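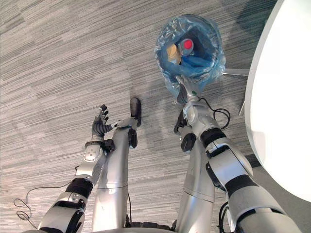
Print this page
E-mail this page

The open afternoon at Sornedeo was held in September, in the part of the building that used to be storage and is now a lounge for visitors and staff. I went mainly to look at the furnishing, as we have a similar space to fit out at Clendow. The floor is carpet tile in light and mid gray with fine streaks, and the tone shifts a little from tile to tile. Jinlong Fang, who showed us through, said they bought 200 tiles and kept the leftovers for repairs. The small wastebasket has a clear bag folded over the rim and a blue liner inside it, and I made a note to ask our own cleaners for the same.

We started at 2 in the afternoon with a short talk by Ximeng Qiu on the cost of the work. The whole floor comes to 2,573 square feet, and the lounge takes up 600 of that. The chairs came through Pader, a dealer I had not used before. Delivery was late – first the tables, then the chairs – but nothing had to go back. 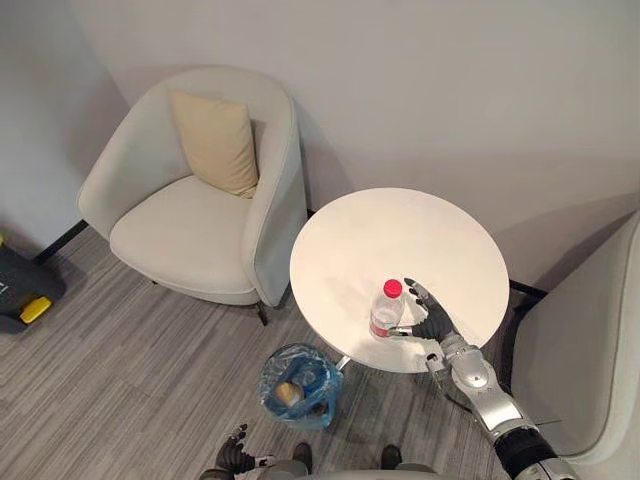
I tried several of the seats. They are comfortable for half an hour and a bit low for anyone with bad knees. The tables are a good height for a drink but too small for a laptop and papers together. Jinlong Fang said people carry their papers over to the long desk by the entrance when they need to spread out.

After the tour there was coffee from Yap, the shop downstairs. I left at 4 with a price list and two carpet samples. Pader will quote for our room next month.

Print this page
E-mail this page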